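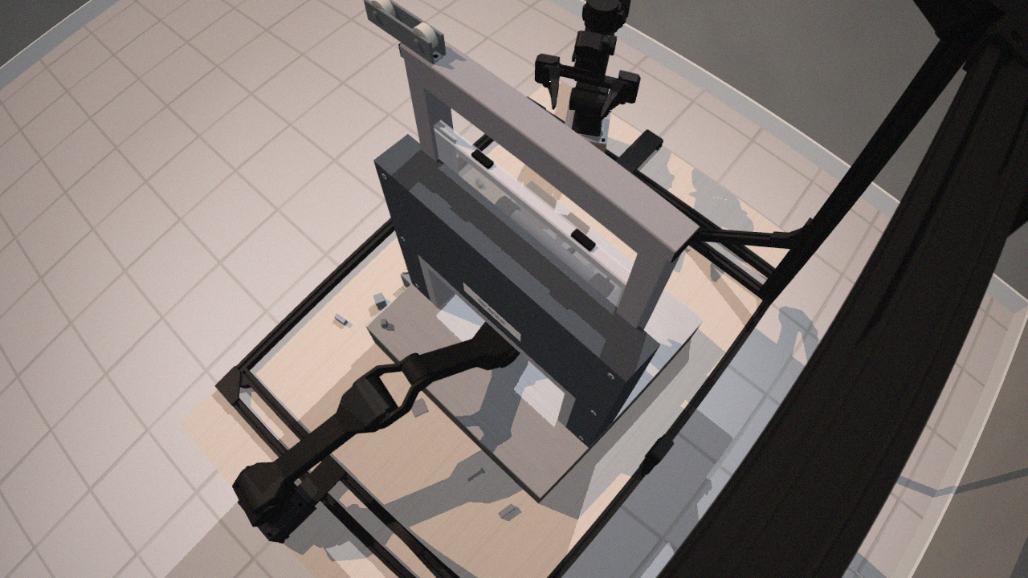 Figure 4. Housing with front face, label strip and opening.

4. Placing and Leveling the Gyamfi Bench Unit

Read this section before the unit is connected to the power supply. The unit must be placed by two persons.

4.1 Select a flat, dry surface rated for a load of at least 100 kg. Leave 200 mm of free space on every side.

4.2 Lift the unit by its base. Do not lift it by the upper structure.

4.3 Set the level supplied in the Denix accessory bag on the base and turn the adjustable feet until the bubble is centered. Check the reading in both directions.

4.4 Tighten the locknut on each foot with a 16 mm wrench.

CAUTION: Keep hands and loose clothing away from the opening whenever the unit is connected – including during cleaning.

4.5 Allow the unit to rest for 40 minutes if it has been moved from a cold storage area. Repeat step 4.3 afterward.

Note: Units delivered through the Flalldale depot are shipped with the feet fully retracted. Extend each foot by two turns before starting step 4.3.

Note: The serial number must be entered on the registration card. Return the card to Jornetti Technical Service, attention Jörg Buschmann.

Continue with Section 5, Electrical Connection.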